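The third week in the lab, and the right arm has started again with its old problem. I wrote in May that we solved it. I was wrong, so I write this post to correct the earlier one.

For the new readers: we work on sorting packaging waste with two arms on one table. The fault is simple to describe. The right gripper closes, the controller says "object held," and sometimes it says this when the fingers have nothing between them. After that the arm makes the rest of its motion with full confidence.
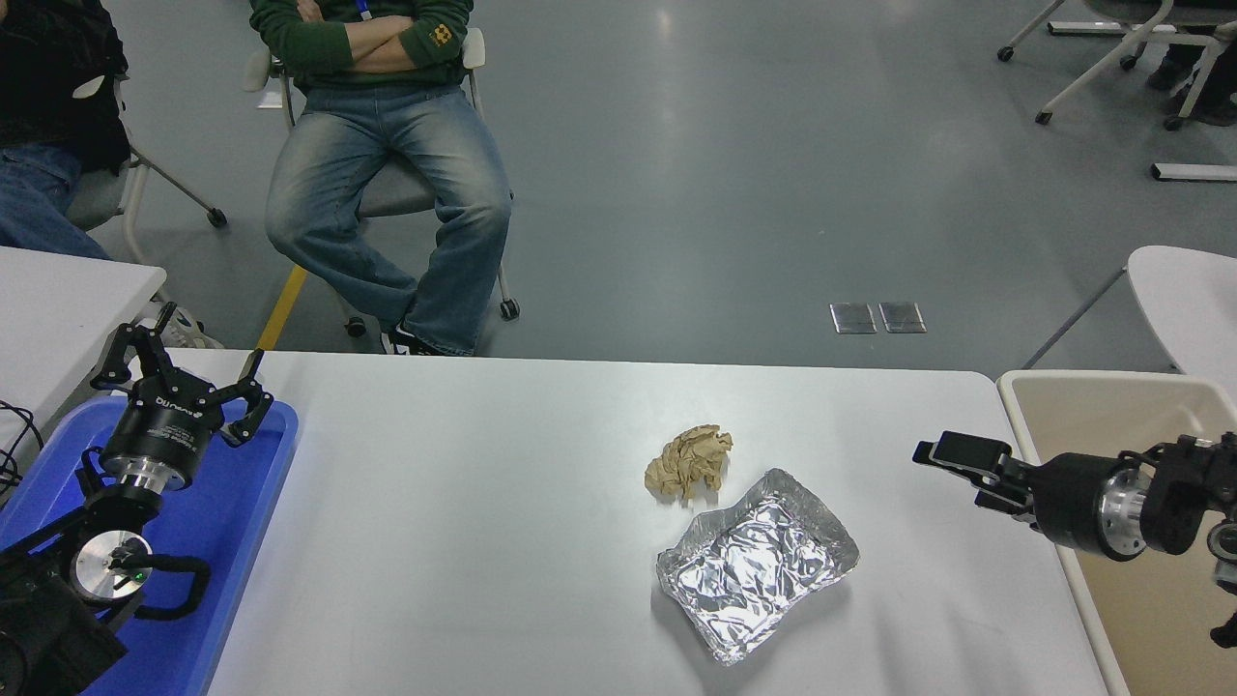

Why is a false "held" signal a safety matter, when the arm carries only trash?

Because the arm moves faster after it believes the grasp is finished, and people sit near the table. Our program allows the higher speed only in this state. When the state is false, the speed is also false.

Sorin Buzatu found the first trace of it in the logs. In 318 of the recorded grasps the finger position and the held flag did not agree. Our total was 3,110 grasps, so this is more than one in ten, and I felt quite ashamed when I saw the number. In my May post I had tested only with cardboard, and cardboard is kind to a gripper. Foil is very thin, and the threshold for "closed on something" is almost the same as the threshold for "closed."

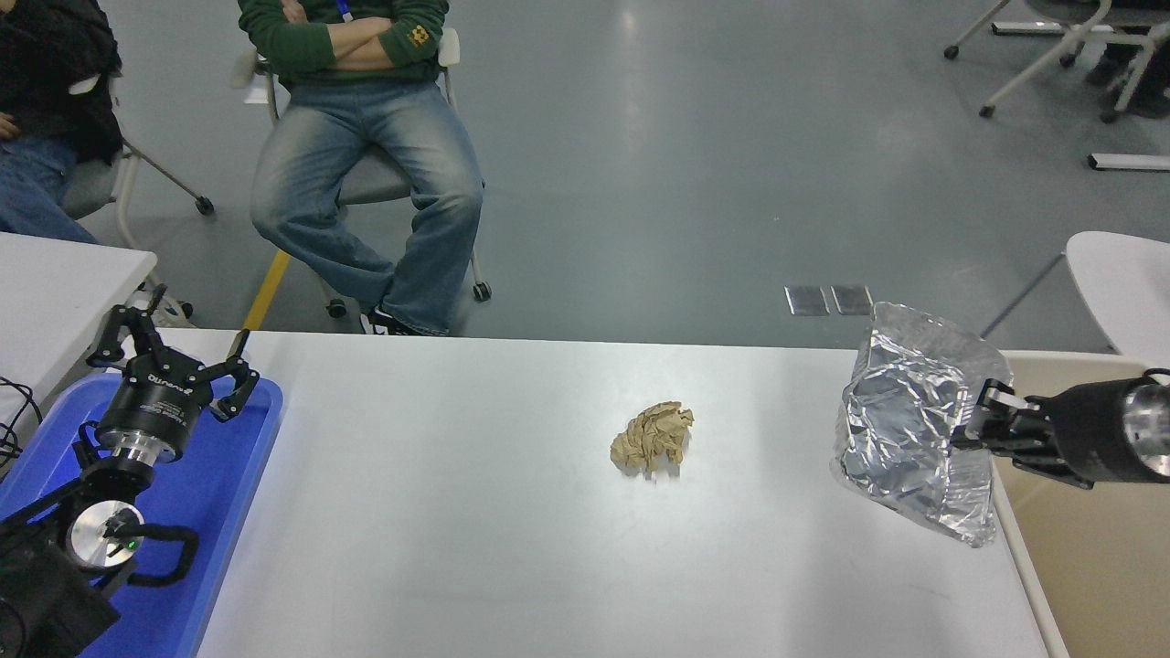 So the first thing I did was to change the threshold, and this made the situation worse. Now the arm refused good grasps, opened the fingers, and tried again at the same place. Remzi Polat watched this for a whole afternoon and then asked me, very politely, if I had read the delay setting. I had not. The flag was read 800 milliseconds too late, so it was sometimes the flag from the previous grasp.

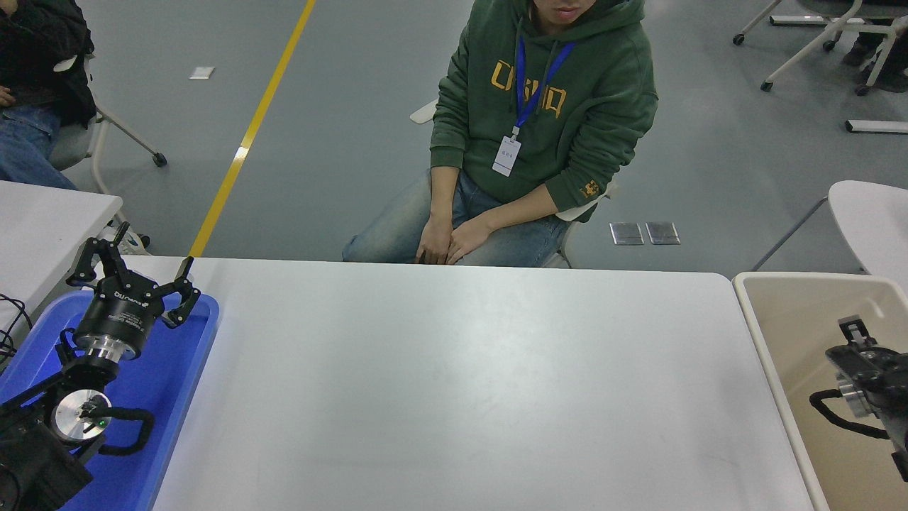

We have now a new rule, and I want to write it down before I forget the reasons. The speed stays low until two separate signals agree, and the flag is cleared before each new motion. Each session begins with a dry run with nothing on the white tabletop between the two trays, as it is there, and in this run any "held" message is a fault by definition. If one appears, we stop and I go to the logs. It costs us a few minutes and I don't mind.

I still don't know why the delay came back after the update. Sorin suspects the startup script. I will look at it tomorrow morning and add a note under this post.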